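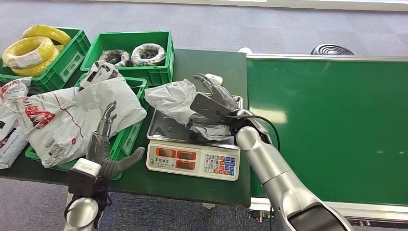
Fig. 1. Work table with digital scale, plastic crates and conveyor belt.

Introduction to Warehouse Practice
Handout 4: Receiving goods and keeping the stock record
Version of 17/08/2018

1. What receiving means

Receiving is the first work a warehouse does with a delivery. It begins when the driver gives the papers and it ends when the goods have a place in the stock record. Many students think that it ends when the truck leaves. Please remember the difference, it comes back in the exercise.

Three papers are used in this course: the purchase order (what we asked for), the delivery note (what the supplier says he sent) and the receiving slip (what we found). The receiving slip is filled in before anybody looks at the quantity on the delivery note. If the clerk reads the number first, he often finds the same number on the pallet.

2. Counting and weighing

Large pieces are counted by hand. Small pieces, such as screws and clips, are counted by weight. First weigh the empty container and write down this weight (the tare). Then weigh a sample of 20 pieces and divide to get the weight of one piece. At last weigh the full container, take away the tare, and divide by the weight of one piece.

Worked case. The Jurkis store receives a bag of clips. The sample of 20 pieces weighs 105 grams, so one piece weighs 5.25 grams. The net weight of the bag is 2,100 grams. The result is 400 pieces.

A sample of only two or three pieces gives a poor result, as the error of the scale is then multiplied many times.

3. Differences

A difference is written on the receiving slip with its sign, plus or minus. Do not correct the delivery note, it belongs to the supplier. 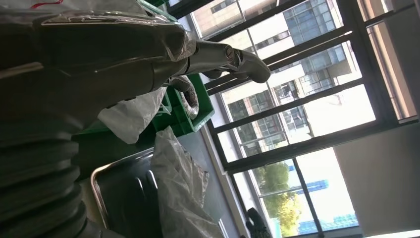

Small differences are accepted up to a limit which each company decides for itself. In the Gresen case from February the limit was 9 pieces per order line, and everything over it went back to the purchasing office. Goods with an open difference stay in the waiting area and are not given to customers.

4. Giving a location

The location code has aisle, rack and level, in this order. In the Arrieta system the code is printed on the label, in the Nernent system it is only on the screen. Both ways are accepted in the exam.

Exercise for next time

Take the Jurkis delivery and suppose that the purchase order says 420 pieces. Fill in the receiving slip and decide, with the Gresen limit, where the goods must wait. Bring the slip on paper.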